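Graltitard, part four: finger pads, linkage slop and fabric

The last post ended with the body of the hand-held gripper glued up and the linkages on order. The linkages are in. Graltitard now opens and closes, holds what it is told to hold in most cases, and has been out of the workshop and into the house for trials on laundry. I am writing down the build details first, because I will need them when I make the second one.

Linkage

The mechanism is a mirrored pair of four-bar linkages, one per finger. Each side has a large black disc at the base with two arms rising from it, and the arms are pinned at both ends. That makes eight pivots in the visible stack. All of them are plain steel pins with domed caps, run dry in reamed holes.

I tried bearings in revision 2. They were smaller than I am comfortable pressing into printed parts, and two of the arms cracked along the layer lines during assembly. Plain pins turned out to be adequate. The trick is to print the holes undersize, ream them by hand, and then work the joint back and forth until it loosens slightly. If the hole is printed to size, the bore comes out faintly oval and the finger rocks sideways under load.

Sideways play matters more than I expected. With a rigid object a little rocking is hidden by friction. With cloth, one pad lands slightly above the other, and the fold rolls out from between them as the fingers close. Shimming the left side with a thin washer under each arm fixed most of it. The right side did not need shims. I do not know why, as both sides come from the same file, mirrored.

Pads

The finger pads are the blue parts. They are cast in a silicone I bought from Ene, poured into a two-part printed mold. The first pads had a flat face and were far too stiff. The current ones are softer and sit at an angle, so that they lean toward each other when the fingers are open and come closer to parallel as the gap closes.

Casting notes:

Sand the mold faces before the first pour. Layer lines transfer to the silicone and hold lint.

Pour from one corner in a thin stream and leave the mold on a level surface overnight.

Trim flash with a fresh blade. An old blade tears the edge, and the tear grows every time the pad flexes.

Wash the pads in dish soap before fitting. Residue from the release spray cut the grip so badly on the first set that I spent an evening looking for a fault in the drive.

Body

The body is dark grey, printed upright, with fine grooves along its length. The grooves are mainly for grip. They also hide the seam, and they made it possible to drop the wall thickness a little without the shell feeling thin. The finished tool with pads fitted weighs 166 grams less than the previous version, most of which came from deleting the internal motor cradle and moving the actuator lower.

Drive is a single hobby servo pulling both discs through a common link. I had planned on a separate servo per finger. One is simpler to wire, and the fingers stay in step without any software. The cost is that neither finger can yield on its own, so an off-center object gets pushed until it is centered. Cloth does not care about this. A mug would.

The controller is a small Grudisach board that I had left over from a heater project. It reads the trigger, ramps the servo, and cuts the ramp short when current rises above a threshold. The code is short and not interesting. The one part that took time was the ramp. A linear ramp closes too fast in the last stretch and bumps the fabric away. I now slow it down over the final third of travel.

Trials on laundry

Hard objects are easy enough that I stopped recording them. Fabric is the reason for the project, so the trials are done on ordinary household textiles where they happen to be. The approach I have settled on for anything hanging is to come in from underneath with the fingers fully open, stop with the cloth between and just above the pads, and only then squeeze the trigger. 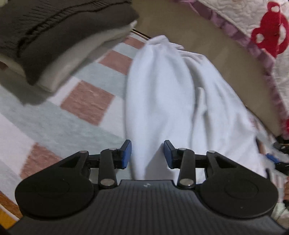
Approach to a white towel, pads still open

Towels are a middling case. A gathered towel gives the pads plenty of material to bite on, but the bundle is wide compared with the gap, and what matters is how much of it is between the pads at the moment of closing. Too little and the grip is on a single layer, which slides. Too much and the current threshold trips before the pads have settled, so the controller believes it has a firm hold when the cloth is only compressed. Raising the threshold helps with towels and makes everything else worse. For now there is a switch on the board with two settings, and I choose by hand.

Knitwear behaves differently. The pads catch the ribbing well, and the first pull tends to stretch the garment before it moves anything. Quilted blankets are the hardest of the lot. The filling pushes back, and the outer layer shifts over it, so a grip that looks centered drifts toward one pad during the lift. Pinching along the edging works better than pinching the quilted area.

Folded stacks are a separate problem and I have not solved it. Picking up the top item alone requires getting one finger under it, and the pads are too thick to slide between layers. A thinner tip is possible. The mold would need a stiffener cast in, probably a strip of spring steel, and I have not decided how to anchor it.

Open items

Pin retention. The caps are a friction fit. One has worked loose twice, same joint both times. Threadlocker does not hold on this plastic, so I will try peening the end over a washer.

Cable exit. The cable leaves the body at the bottom and gets in the way of my wrist.

Opening width. I want up to 4 mm more between the pads. That means longer upper arms, which brings back some of the sideways play described above.

Logging. Current and position are printed over serial and nothing is saved. I have a Trinunstead logger on the bench that should take the stream as it is, once I make up a connector.

The arm files are being redrawn with the longer geometry now. The mold can stay as it is until the tips change.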